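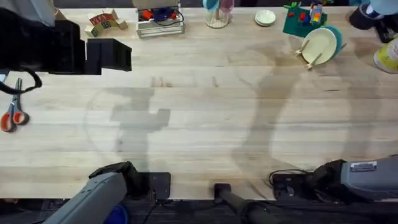 The pickle that ate the larder

Vilho Riihimäki keeps his cucumbers in the downstairs loo. He apologises for this at the door, before hello, and then leads you past the coats to see them: a row of jars along the windowsill, lids cocked, muttering gently to themselves.

"The kitchen is too warm," he says. "The garage is too cold. The loo is a perfect eighteen degrees. My wife has views."

Riihimäki moved to Tirkmont from Finland to mend church organs, and took up fermenting when the organs ran out. He now teaches a September class above the McIntyre bakery, where for the price of a decent lunch you can learn to leave vegetables alone. There were 11 of us on my evening, most clutching a cabbage with the wary look of people minding somebody else's baby.

The method is so plain it feels like a swindle. Slice the cabbage, weigh it, add 20 grams of salt for every kilo, and squeeze until your wrists complain. After five minutes you will have a bowl of damp cabbage and a strong suspicion that you're doing it wrong. Keep squeezing. Eventually it gives up and sits in its own brine, which is where you want it. Pack it into a jar, push it under the liquid, weigh it down and go away.

Going away is the hard part. A retired dentist in the second row asked how often he should check it, and Riihimäki looked at him with real sorrow. "You will check it every hour," he said. "I can't stop you."

I lasted until breakfast. By the second evening mine had begun to fizz, and by the third it had crept out from under the lid and across a shelf towards the good marmalade. The smell at this stage is best described as confident. My daughter, home for some washing and a free meal, asked if the drains were all right.

There is equipment, naturally. Prukov makes a stoneware crock with a water-filled rim, handsome and about as portable as a font. Terik will sell you glass weights in a little cotton bag. I bought both, having been told by Riihimäki that I needed neither. He uses old coffee jars and a boiled stone from his garden.

After 5 days I tasted it: salty, squeaky, not yet sour. After two weeks it was sharp and bright and quite the best thing in the fridge, though the competition was half a lemon and some elderly houmous. We ate it with sausages, then in a cheese toastie, then standing up with a fork.

The next batch has caraway in it. It lives in the downstairs loo, and visitors have started using the one upstairs.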